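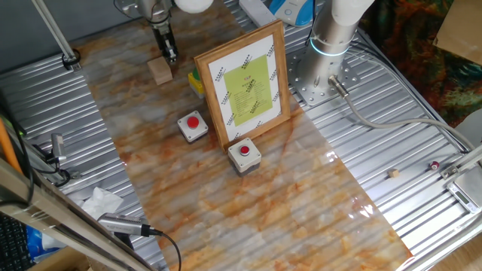
Surely a retelling is only for people who can't be bothered with the original? So wrote one of last year's group in the margin of the first reading sheet, and I have been grateful for it ever since, as it gives us somewhere to begin. It's a fair question and a grumpy one (the best sort for a wet afternoon), and I'd like you to keep it beside you through the whole of this session.

Reading Old Stories in New Clothes
Session 4: The voice that tells the tale

Before we start, a word about the books. The library at Hirkville has put the set texts on short loan, so please bring them back promptly, and if you've bought your own copy do write in it! The fairy tale collection is the Plistico paperback, the one with the long introduction. You may skip the introduction for now. I'm fond of it, but it gives away the ending of nearly everything.

1. What we mean by a retelling

A translation carries a story from one language to another and tries to leave the furniture where it was. An abridgement takes some of the furniture out. A retelling moves into the house and starts knocking down walls, and sometimes you find the kitchen upstairs. These three overlap more than the textbooks let on, and I shan't be cross if you use the words loosely in discussion, but in your essays please say which one you mean.

Think about Cinderella. In Perrault there is a pumpkin and a glass slipper and everyone is forgiven at the end. In the Grimms' version there's a tree on the mother's grave, and birds, and a good deal of blood in the shoe. Most of us grew up with some mixture of the two and would be hard put to say which bit came from where. So which is the original? Both writers were working from tales that had been going about for a very long time before them.

2. Who is speaking?

The quickest way to change a story is to hand it to somebody else. Jean Rhys did this in Wide Sargasso Sea, where the wife in the attic from Jane Eyre gets a childhood, a garden and a voice. Margaret Atwood did it in The Penelopiad, which lets Penelope talk from the underworld, with the hanged maids singing in between. When you read the Atwood extract, notice how often Penelope is funny, and then notice where she stops being funny. I'd like you to mark that place in pencil.

A new narrator brings new gaps too. Penelope wasn't at Troy, so Troy becomes gossip. Ask of each retelling what the speaker couldn't have seen, and how the author gets round it (or doesn't bother).

3. What has to stay

We had a lively quarrel over this last time and I expect we'll have another. Take away the wolf and is it still Red Riding Hood? Take away the hood? My own feeling is that a reader needs one or two things to hold on to, and that it hardly matters which, so long as they turn up early. Several of you disagreed, rather loudly, and I'd like to see that in writing.

For next time

Read the first two tales in the Plistico book and the Atwood extract from the handout pack. Then choose a story you knew before you were ten and write its opening page from the side of somebody who hardly speaks in it, a servant or a sister or the horse. 900 words is plenty. Please read it aloud at home first, even if the cat leaves the room.

The long essay is 2000 words, due in April, and the titles are on the back page. If you'd like to swap it for a creative piece with a short commentary, come and see me early.

We're in the Lultum Room again, and the door is locked at 6 p.m., so do come up by the side stairs if you're running late.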